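I finally got the quilted cloth back on the table, the pale aqua one with the diamond stitching, and spent most of the morning putting white plates on it. It has three cream-colored stains I've tried everything on (baking soda, dish soap, that paste from Norkthorpe that cost more than the cloth did). They're staying. I've decided a stain only matters if you don't put a plate on it!

The flowers at the far end are fake, and so is the pink cherry blossom in the square black pot. I used to feel guilty about that. Then I added up what I'd spent on real ones last spring and got to 146 dollars, so fake it is.

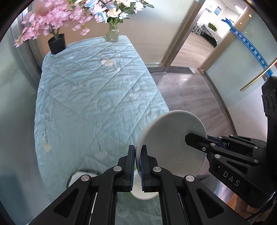
*Table Notes, no. 16*

Round plates first, because those get used every day. I'm picky about rims - I run a finger along the edge of every plate before it goes back in rotation, and anything with a chip gets demoted to sitting under a plant. I bought a stack of Bolleo ones years ago and they've held up better than the Clustport set, which I loved for a month and then slowly stopped reaching for.

The oval dishes are my real weakness, though. They're shallow, with little flared handles at the ends, and they make a pile of green beans look like you tried.

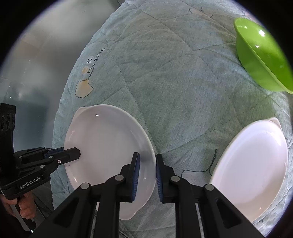
I'd also like to defend owning one loud thing. Mine is a lime-green plastic bowl, and it goes with nothing, and I use it constantly. Chips, salad, peeling potatoes in front of the TV. My sister calls it the frog.

Next up is the shelf, which needs 30 minutes and a better mood than I've got in April.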